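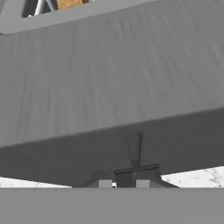
Ticket: Cold brew liqueur, batch 9, haze and sediment after bottling
Site: Trastlow, blending room
Status: closed, with one item left on watch

The Ultska coffee liqueur from batch 9 went cloudy in the bottle. It was clear coming off the filter and clear at fill. The first case pulled from storage had a haze through the whole bottle and a thin layer on the bottom. The layer is a matte gray with fine streaks in it, and it breaks up when the bottle is tipped. Flavor is a little flat next to batch 8 but there is no off taste. Batch 8 is still clear.

Batch details

Base spirit is the same cane spirit we have used all year. Coffee is Usuga, washed, medium roast, ground coarse and steeped cold for 19 hours. Sugar is plain cane syrup, made in house. Vanilla as usual. 257 bottles filled. Filter pads are the Gukmont depth pads, new box.

Log

October, first entry. Opened ticket. Put the rest of the batch on hold. Pulled four bottles: two left at room temperature, one in the fridge, one in a warm water bath.

Next morning, 8:30. Fridge bottle is worse. Warm bottle has cleared most of the way but the layer on the bottom is still there. So we probably have two things going on, a chill haze that comes and goes with temperature and a sediment that does not.

Same day, 11:00. Checked proof on the held bottles. It reads lower than the recipe sheet calls for. Not by a lot, but coffee oils drop out of solution as the alcohol comes down, and this recipe never had much room. Checked the hydrometer against the spare. They agree.

Same day, 2:00 in the afternoon. Went through the blending sheet. The water addition was done all at once instead of in three steps. The sheet says "add water to proof" and does not mention steps. Batch 8 has a handwritten note about adding it slowly. That note never got copied onto the clean sheet.

Next day. Bench trial on the coffee concentrate. Took one sample of spirit and concentrate and added the water in one pour. Took a second and added the same water in three parts with an hour between. Both went into the fridge overnight.

Following morning. One-pour sample is hazy. Three-part sample has a slight haze, less than the first. Neither has the gray layer. So the water addition explains part of the haze and does not explain the sediment.

Same day. Looked at the filter setup. The pads from the new box were rinsed with cold water before use, same as always. The insert in the Gukmont box asks for a longer rinse than we do. Ran a clean rinse through a fresh pad into a glass jar and let it sit. Fine fiber settled on the bottom by the end of the shift. Ran a second pad with the longer rinse. Jar stayed clean.

Two days later. Combined trial. Corrected the proof with base spirit, chilled it overnight, filtered cold through a pad with the long rinse. Bottled six. Three at room temperature, three in the fridge.

One week later. All six clear. No layer. Taste is closer to batch 8, and the roast comes through better.

Cause

1. Filter pads not rinsed long enough, which put fine fiber in the bottles.
2. Water added in one pour, and too much of it, which brought the proof down and dropped out some of the coffee oil.

Fix

Batch 9 emptied back to the tank, proof corrected, chilled overnight, filtered cold and refilled. Almost 19 bottles' worth of liquid was lost to the trials, the pads and the lines. Blending sheet updated with the three water additions and a proof check after each one. Filter sheet updated with the longer rinse and a jar check before product goes through. The old sheets have been taken out of the binder.

Open item

The next big run is 4000 bottles and uses the larger filter housing. The rinse time on the sheet was only tested on the small one. Repeat the jar check on the large housing before that run and write the time down here.

Update: jar check done on the large housing. First jar showed fiber. Doubled the rinse and the second jar was clean. Sheet changed to match. Keeping two bottles from the refill on the shelf by the window and two in the fridge until the end of the year.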